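Draresach – Zubehör für Schmuck und Auslage
Startseite > Auslegen und Präsentieren > Tücher

Morora Auslegetuch, Grün
Samtige Oberfläche, vom Meter geschnitten

Preis: 26,00 € pro laufenden Meter
Lieferbar
Farben: Grün, Dunkelblau, Grau, Creme, Schwarz

Das Auslegetuch Morora ist für alle gedacht, die ihren Schmuck nicht direkt auf den Tisch legen möchten. Wir benutzen es selbst im Laden, wenn eine Kundin mehrere Stücke vergleichen will, und auch zu Hause beim Sortieren. Die Oberfläche ist kurz und weich, wie bei einem Samt. Runde Perlen laufen darauf weniger leicht weg als auf einer glatten Platte, und ein Armreif klappert nicht, wenn man ihn ablegt.

Grün ist bei uns die meistverkaufte Farbe. Gold kommt darauf warm heraus, Koralle wird kräftiger, und ein heller, cremefarbener Armreif hat einen klaren Rand. Auch Ketten aus hellbraunen Holzperlen sehen gut aus, die auf einem grauen Tuch manchmal etwas müde wirken. Bei schwarzen Perlen empfehlen wir, das Tuch vorher in eine Richtung zu streichen, damit der Untergrund gleichmäßig ist.

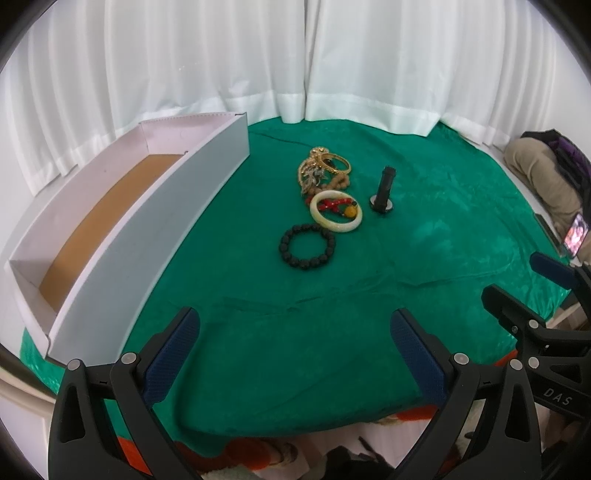
Myrto Kalogeropoulos schreibt, sie habe das grüne Tuch jetzt den zweiten Winter auf dem Verkaufstisch und würde es wieder nehmen, nur solle man die Stücke mit Filigran bitte gerade nach oben abheben, denn seitlich gezogen bleibe gern ein Faden hängen.

Diesen Rat geben wir gerne weiter. Bei offenen Fassungen und kleinen Haken ist es dasselbe. Sollte doch einmal ein Faden herausstehen, schneiden Sie ihn mit einer kleinen Schere ab und ziehen Sie nicht daran.

Wie man eine Kette auslegt

Eine lange Kette braucht mehr Platz, als man denkt. Wenn man sie zu einem vollen Kreis öffnet, ist der halbe Tisch belegt. Wir legen sie lieber doppelt: oben liegen die beiden Stränge eng beieinander, nach unten gehen sie auseinander, ungefähr in der Form eines Tropfens. So sieht man den Verlauf der Farbe von einer Perle zur nächsten, und neben der Kette bleibt noch Fläche für ein Armband oder eine Brosche. Bei Perlen mit einem metallischen Glanz lohnt es sich, 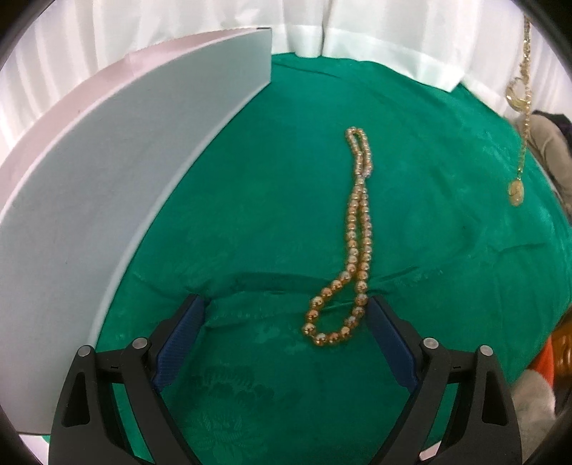

die Lampe ein wenig zur Seite zu stellen. Kommt das Licht genau von oben, hat jede Perle denselben weißen Punkt, und die feinen Unterschiede zwischen Champagner und Bernstein gehen verloren. Die Kundin soll die Kette auch in die Hand nehmen können, deshalb befestigen wir nichts mit Nadeln.

Passende Schachtel

Zum Tuch führen wir die lange Schachtel Pappas aus weißem Karton. Sie ist oben offen, mit Klappen, die man nach außen legen kann. Viele stellen sie beim Aussortieren neben die Stücke und legen hinein, was schon angesehen ist. Die Länge beträgt 38 cm, die Breite 13 cm. Bitte beachten Sie, dass die Schachtel keine Fächer hat. Ketten sollten darin einzeln in Seidenpapier liegen, sonst verknoten sie sich. Die Schachtel wird getrennt bestellt, Sie finden sie unter Verpackung > Grorketti.

Pflege

Staub und Fussel mit einer weichen Kleiderbürste entfernen, immer mit dem Strich. Flecken mit lauwarmem Wasser und wenig Feinwaschmittel abtupfen, nicht reiben. Nicht heiß bügeln. Falten vom Versand gehen meistens von selbst heraus, wenn das Tuch über Nacht flach liegt. Für die Aufbewahrung bitte rollen, mit der samtigen Seite nach außen.

Bestellung und Zuschnitt

Mindestmenge ist ein Meter. Wir schneiden das Tuch erst nach Ihrer Bestellung, darum sind Zuschnitte vom Umtausch ausgenommen. Wenn Sie bei der Farbe unsicher sind, schicken wir Ihnen gerne ein kleines Muster gegen Rückporto. Die Kanten werden auf Wunsch umgenäht, dafür rechnen wir 5,00 € pro Tuch, und die Lieferung dauert dann etwas länger. Der Farbton kann von Ballen zu Ballen leicht verschieden sein. Wer zwei gleiche Tücher für einen langen Tisch braucht, bestellt sie am besten zusammen.

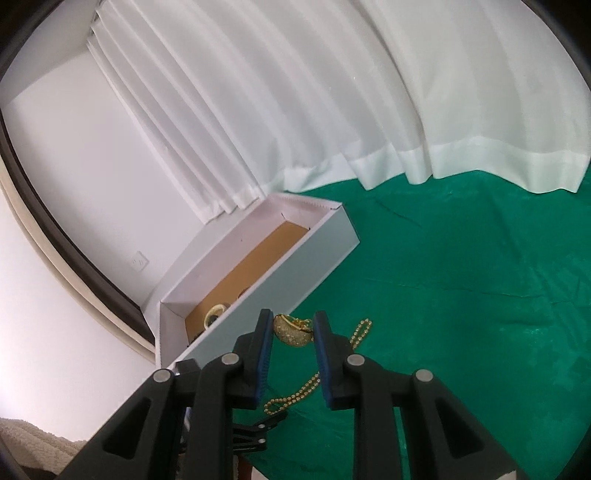 Morora in Grün, mit goldfarbener Perlenkette und weißer Schachtel

Artikel zuletzt bearbeitet: 15. Februar 2020
Fragen zu diesem Artikel bitte über das Kontaktformular, mit Angabe der Farbe und der gewünschten Länge.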